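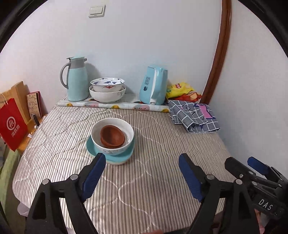 My mother taught me to clear a table by standing behind me and saying very little. I would pick up a plate, she would make a small noise, and I would put it down again and pick up the bowl first. I have been thinking about that noise a good deal this year, because I have spent much of it teaching the same job by hand to something that cannot hear me. You take hold of the grippers, you do the task yourself through them, and what your hands did becomes the lesson. A small reddish-brown bowl sits tilted inside a deep white one, the white one sits on a turquoise plate, and you must decide, with two black fingers and their ridged blue pads in place of your own, whether that is three things or one. My mother would have had a view. The quilted cloth underneath would have worried her too, being the sort that creeps when you drag anything across it.

I came to this work rather late and by a side door. I had been a cookery teacher for most of my life, and a friend of my niece, Retno Oei, was looking for people with patient hands to give demonstrations for a little company called Grestero. I asked her what experience was needed and she said, "Have you ever laid a table while thinking about something else?" I said I had hardly ever done it any other way, and so I was taken on, and very kindly treated, and given a good deal of tea.

What I want to argue, and I know I am taking my time about it, is that we have got rather muddled about what makes a good demonstration. The common idea among the people I have met is that a good one is a clean one. You approach the bowl in a straight line, you close the fingers once, you lift, you carry, you set down, you let go. If you fumble, you throw that try away and begin again. In my first month I was asked for 100 tries at moving a bowl from a plate to the table, and I was so proud of how alike they were! They could have been stamped out by a machine, and I suppose that ought to have given me pause, seeing as the machine was meant to be learning from me.

It learned, all right. It learned to do precisely what I did when things were precisely where I had put them. Then Bayu Lumenta, who looks after the trials, nudged the bowl over by the width of a thumb and left it leaning the other way, and the poor thing closed its fingers on the air beside the rim, lifted that air with great care, and carried it across the table. I felt dreadful. I have had pupils like that, lovely, attentive children who had copied down every word of the recipe and were undone by a larger egg.

Now, there are sensible people who say the answer is simply more. Give it 600 tries, or many times that, and the odd cases will look after themselves. I don't dismiss this. More is often better, as any baker will tell you about practice, and I am in no position to lecture engineers on their sums. But I notice that more of the same person on the same good day gives you a very thick book with one page in it. If I always start with the plate square in front of me, and always throw away the tries in which I slip, then I have hidden from my pupil the one thing I know that is worth passing on, namely what to do when it starts to go wrong.

Watch anyone clearing up after supper and you will see that almost nothing goes straight. The hand goes out, finds the rim a little nearer than it thought, opens a touch wider and settles again. A bowl rocks and the other hand comes across to steady it. We do this so quickly and so often that we don't count it as a mistake, and we would be puzzled to be told that it was one. Yet put the same person in front of a recording and ask for a proper demonstration, and they stiffen like somebody having a passport photograph taken. I did it myself. I held my breath for the whole of the first week, and my shoulders have only lately forgiven me.

So I began, with Bayu's blessing, to keep some of the untidy ones. I don't mean the hopeless ones, where a bowl ended up on the floor and I said a word I should not like written down. I mean the tries where I caught the rim badly, felt it going, set it back and took it again from a better side. I moved things about between goes as well. Sometimes the bowl leaned left and sometimes right, and sometimes there were other things close by, a jug or a roll of patterned film or whatever else a family table gathers behind the plates by the middle of the afternoon. Out of 231 tries in that second lot there were 111 that I would once have thrown away, and I know the figure because Bayu read it aloud to me twice, the first time in some alarm.

I won't pretend I understand all that came of it. The robot still does things I find baffling, and there was a whole spell in January when it would pick up a bowl beautifully and then not seem to know it could let go. (I have an uncle like that with the bread basket.) But it did begin to go back for a second try when the first one failed, and I had not seen it do that before. I am told one should be careful about drawing large lessons from one table and one cookery teacher, and I am being careful. I only say that I saw it, and that I was as pleased as I have ever been with a pupil.

There is an awkwardness in all this that I should own up to, having to do with control at a distance. A fortnight ago I tried the other way of working, where you sit at a desk on the far side of the room and steer the arm with a pair of handles. The system was called Brastum, and it is a clever thing, and younger people take to it quickly. I was hopeless. I could see the bowl perfectly well and I could not tell when I had it. With the grippers in my own hands I can feel the rim arrive, even through all those pins and linkages, and I ease off before I have quite decided to. Sitting at the desk I pinched everything as though it owed me money. My demonstrations from there were clean enough to look at, and I would not want anybody learning from them.

That makes me wonder how much of what we record depends on the comfort of the person recorded. We spend a good deal of time discussing the pupil, and the cost of the pupil, and rather little on the teacher's wrists. At Purba, where Retno worked before, they apparently had people doing four hours at a stretch. I would not ask anybody to roll pastry for four hours at a stretch and expect the last piece to be worth eating. If a tired person's hands go into the lesson, then tiredness goes into the lesson too, and you will find it later in a robot that sets everything down a little too hard.

I should like to see the people who do this job chosen with some care, paid as skilled workers and asked what they think. I should like them to be all sorts, too: left-handed people, slow people, people with stiff knuckles who have worked out their own way round a heavy plate. My mother had very bad hands at the end and could still clear a table for eight without a sound. She slid things to the edge and let them come to her. I have tried doing it her way with the grippers, and it takes me ages, and I have asked Bayu please to keep those ones in.

10/05/2020

14 comments
Shared 37 times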